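Storkness Fridge Notes

README for the shared folder

Welcome, and thank you for opening this file before opening anything else. The folder holds everything we have written down over the past year on small refrigerators: how they are laid out inside, how their doors and shelves are arranged, and how people put things into them and take them out again. It began as a page of scribbles that Jytte Kárason kept inside a cupboard door, and it has grown into something that other people ask to borrow, so it seemed only fair to give it a proper front page.

There are 3,000 short entries in all. Each one covers a single small act with a refrigerator, such as opening the door, setting a jar on the wire shelf, moving a carton from the shelf to the door, or closing up when finished. We kept the language plain on purpose, and anybody who has ever put away groceries should be able to read an entry and know what was going on.

What is in the folder

entries.csv is the main table, one row per entry.
layouts.txt has a written description of each refrigerator interior, with the words we use for its parts.
items.txt lists the 242 household items that turn up in the entries, from mustard to a half lemon in a saucer.
changes.txt is a running list of corrections, newest at the top.

The columns in entries.csv are entry_id, fridge, action, item, from_place, to_place, door_start, door_end and remarks. The remarks column is free text and very uneven. Ivan Harasym writes three words and Mereana Whitcombe writes a paragraph, and I have left both just as they came, partly out of affection and partly because the long ones are often the most useful thing in the row.

The refrigerators

We worked with two, which we call Virnik and Otine after the rooms they stand in. Both are the small kind you might keep in a studio apartment or under a counter, and both get used for people's lunches when we are not busy with them. Please don't read anything into which one has more entries. Otine is closer to the kettle.

Words for the inside

It took us an embarrassingly long time to agree on what to call things. Joana Henriques said "rack" and I said "shelf," and for a good while the same object had two names in the table. The terms below are the ones we settled on, and the older rows have been changed to match.

Compartment: the main cold space, everything behind the door when it is shut.
Wire shelf: a rack of thin rods. Narrow bottles lean on these if you set them down in a hurry, so the remarks say "leaning" when that happened.
Wall: any inside surface, including the parts with labels, vents or fixtures on them. Nothing in the entries is ever stored on a wall, but people do bump against it.
Door shelf: the molded ledge on the inner face of the door, with a raised lip along its front. If an item went over the lip on its way in, we still write "door shelf" and leave the lip out of it.
Hinge side: the edge where the door meets the body. We use this in place of left and right, which change depending on where you are standing.

With the door swung wide, the wire shelf and the door shelf can both be reached, and door_start is written as "open."

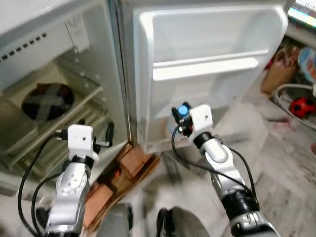
How the door is recorded

The two door columns take one of three values: shut, ajar or open. Ajar means the door has come away from the body but you could not comfortably get a dinner plate through the gap. I know that sounds homemade, and it is, but Illia Bilyk tried several stricter rules on us and the dinner plate was the one everybody remembered the next morning.

If the door drifted by itself during an entry, write where it ended up and mention the drift in the remarks.

Known gaps

Freezer boxes are not covered. Neither are vegetable drawers, though there is a start on them in Mereana's notes and she hopes to get back to it in June. Eggs are badly underrepresented, and after what happened to the first carton I would ask you not to be too hard on us. Some early rows from Virnik have an empty from_place, and we have left them blank, as guessing at this point would only make a muddle.

Using and adding to the notes

You are welcome to use the folder for teaching, research or plain curiosity. If you add rows, please keep to the words above, start your entry_id where the table leaves off, and put a line in changes.txt with your name. Questions about the table go to Ivan, and questions about the layouts go to Jytte, who will probably answer at greater length than you were hoping for.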